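Drurko gripper build: progress report to the Tement small projects fund
3 April 2026

Hello again, and thank you for being patient with me. I know the second report was meant to be shorter than the first and it plainly isn't, but quite a lot has happened since November and I'd sooner you had too much of it than too little.

Where things stand

When I last wrote, the Drurko gripper was a bag of printed bits and a sketch. Now it's a thing you can pick up and use! You hold it in your hand, squeeze, and two soft ribbed fingers come together on whatever is in front of you. There is still no arm on the end of it, and there won't be until the summer, but I said in the application that I wanted the hand sorted before I spent a penny on the arm and I've stuck to that.

The fingers are on their fifth version. The first ones were far too stiff, more like a pair of salad servers, and they shoved things along the table without ever getting hold of them. The second and third were softer but twisted sideways as soon as you squeezed hard. Version four was nearly right, except that the slats split near the tip after an afternoon's use (I glued one set back together and it lasted until teatime). For version five I curved the slats, made them closer together towards the tip and printed the whole lot slower. They've been going for three weeks now without a split. They're also bright magenta, which was the colour of the reel Ouali had on offer, and I've grown very fond of it.

The mounting plates were a much quicker job. They're a mirrored pair, with three fastener holes in each, so a finger can come off and go back on without my taking the whole hand to bits. I wish I'd drawn them that way from the start. The old plates had the fixings tucked underneath and every swap was half an hour of bad language.

What I've been picking up

You asked last time what the thing is for, and it's a fair question. The plan hasn't changed: a small helper for the shared workshop that can sort and pack light, floppy things, the pouches and sticker sheets and cloth bits that people here make and sell. Hard things are easy by comparison. A box stays box-shaped. A pouch folds over, slides about, and hides its own edge just as you go for it.

So most of my evenings lately have gone on soft things. I take the gripper to whatever big table is going, lay out a few bits, and pick up, move and put down until my wrist complains. Edges have turned out to be the trick. If the fingers come down either side of a folded edge they close on it nicely, and if they come at the flat middle they mostly skate over the top.
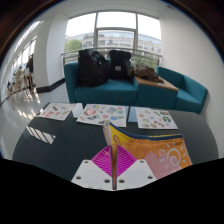
Version five fingers closed on a folded edge of the orange pouch or cloth with the sun on it, sticker sheets along the far side of the table.

I keep a tally in a notebook, which I can send you if you'd like to squint at my handwriting. Since the new fingers went on I've logged 1,842 picks. The early pages are a bit of a mess, I'm afraid, as I kept changing what I counted as a proper pick. I've settled on this: lifted clear of the table, held for 5 seconds, put down where I meant to put it. Anything else goes down as a miss, including the ones where it was nearly there and I was feeling generous.

Sheets of paper are my problem child. A thin sheet lying flat on a smooth table gives the fingers nothing to get under, and I've tried most of the daft ideas already. Sliding the sheet to the table's edge and catching it there does work, but it needs a clear edge and a fair bit of room. A strip of rubbery tape on each fingertip helped for an evening and then picked up so much fluff that it was worse than no tape. I'm going to try a thin lip on one finger only, like a fingernail, and see whether that gets me anywhere.

Money

The grant was 300 pounds for this stage and I haven't gone over. Most of it went on filament, a fair slice on fasteners and the trigger parts from Buvomex, and the rest on a second-hand bench light that I should have bought years ago. The one thing I'd take back is the cheap springs. I bought a mixed bag to save a few pounds, none of them matched, and I ended up ordering proper ones anyway. All the receipts are in the folder, apart from the one for the tape, which I've lost, so I've left that out of the claim.

What's gone wrong

The trigger still sticks. It's fine for the first dozen squeezes and then starts to catch on the way back, so the fingers hang half closed and you have to give it a shake. I've sanded the slider and tried a dry lubricant, and both bought me a few days. I think the channel is simply too tight and I'll have to print the body again, which takes 15 hours and means booking the big printer overnight. It's down for the week after next.

I'm also behind on the write-up. I promised you drawings that somebody else could build from and what I've got is drawings that I could build from, with arrows and question marks all over them. The finger and plate files are tidy. The handle isn't, and there's no point tidying it until the trigger is sorted.

Next

First the new handle, then the fingernail idea for paper. After that I want to hand the gripper to other people in the workshop and watch them use it without my saying a word, which I'll find very difficult! I already know how to hold it so that it behaves, and that's no good to anyone else. If two or three of them can pick up a pouch without a lesson, I'll be happy to start looking at arms.

I've had a first look at what's about second-hand, and there's one that would do, though the wrist is a bit weedy and I'd need to get some weight out of the handle. I won't commit to anything before we've spoken. The next stage form asks for a supplier quote, so could you let me know whether a second-hand price counts, or whether it has to be new?

You're very welcome to come and have a go with it yourselves. Evenings are best, and do bring something floppy.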